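Two-arm task for the school robotics club — how do we stop the grippers bumping into each other?

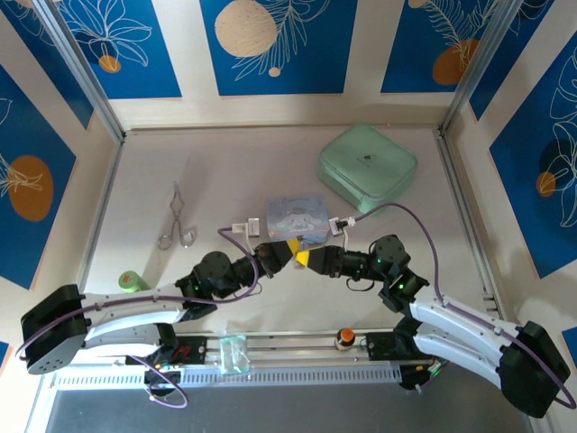

Asked by Zlata Stasiv in Clubs and Student Projects, 3 replies, 1,126 views

Hello everyone, and apologies in advance for the length of this, I tend to ramble when I'm stuck on something. I help run the after-school robotics club at Penach (Years 9 to 11, a lovely bunch) and this term the students have been working towards the Nieto challenge, where two arms have to handle one object together. The object this year is a small hinged tin. One arm steadies it, the other opens the lid, and then both let go and return to their starting positions. It sounds like nothing at all when you say it to a parent!

Each student drives both arms by hand through the controllers, we record the run, and then the group trains on the recordings. We've collected 368 runs since the start of term, which I was very proud of until we tried the trained version. Both arms set off nicely towards the middle, and then they get in each other's road just in front of the tin. The yellow fingertips touch, one arm pushes the other a little, and after that neither of them seems to know what it was doing. The students call it "the handshake" and think it's hilarious, although a bit less so now that the challenge is in May.

We've tried moving the tin further back and we've tried driving more slowly. Slower helped somewhat. Moving it back made the right arm stretch more than I'm comfortable with. I've also wondered whether the other things on the table matter. We leave a mint zip pouch and a pair of tongs out because the rules say there will be distractors on the day, and the students like choosing them.

My background is textiles and a bit of woodwork, so please explain it to me as you would to a keen Year 9. Would you start again with fresh recordings, or is there something we can rescue?

Zlata

Abilio Rivas
Reply marked helpful by 11 people

Hi Zlata, what a great project, and please don't bin those recordings yet! I've helped with a similar group at Cuvside for a few years and we had the very same trouble, right down to the students giving it a nickname (ours was "thumb war").

My guess is that your drivers are bringing both arms in at the same time. It feels natural when you're holding both controllers, but each person does it a bit differently. Sometimes the left gets there first, sometimes the right, sometimes it's a dead heat, and when you train on the lot you end up with something in between — two arms arriving together at a spot with room for one. Sit down with the students and watch a couple of dozen runs back. I'd be surprised if you didn't see it straight away.

What we did was agree on an order and write it on the whiteboard. Left arm goes in, closes on the side of the tin, and stays put. Only then does the right arm leave its starting position, and it comes in from above the lid. On the way out it's the reverse, right arm first. We were quite strict about it and had a second student calling out the steps, which slowed everyone down to a sensible pace as well.

Then sort your old runs. Any that happen to follow the order, keep. Put the rest in another folder and leave them out of training for now. You may find you have enough for a decent first try, and you can top it up over a few afternoons.

On the tongs and the pouch, I'd leave them in, but have the students shift them between runs. If the pouch is always back and to the right behind the tin, the model can quietly learn to use it as a landmark, and then on the day somebody puts a stapler there and you're sunk. Same goes for the tin itself: move it a few centimetres and turn it a little.

One more small thing while I think of it. Have a look at those purple cables when the arms are at full reach. We had one catch on a bracket and tug the wrist over every so often, and I spent two whole sessions blaming the training. A bit more slack and a loose tie fixed it.

Best of luck in May, and do come back and tell us how you get on!

firnari_dad

My daughter's team used the Firnari kit and theirs only worked with the blinds down. Might be your lighting? Not sure if it's the same sort of arm though.

penny_k

I agree with Abilio about the order, that's good advice. I'd only add that it's worth picking one or two students to do most of the driving for the new batch. I know that's hard in a club where everyone wants a turn (we had tears, and not only from the little ones) but the recordings come out much more alike. The others can reset the table, check the runs and keep the log, and then swap over when you start the next task.

Also, give them a clear rule for what counts as a bad run. Ours was that if the fingertips touched each other at any point, it got deleted there and then, even if the lid came open beautifully afterwards. The students grumbled for a week and then became far stricter about it than I ever was.

Zlata Stasiv

Thank you all so much! We watched a pile of the old runs this afternoon and Abilio is spot on, there are three different drivers with three different habits, and one of them is me. The order is going up on the whiteboard tomorrow and I'll check the cables before anyone arrives.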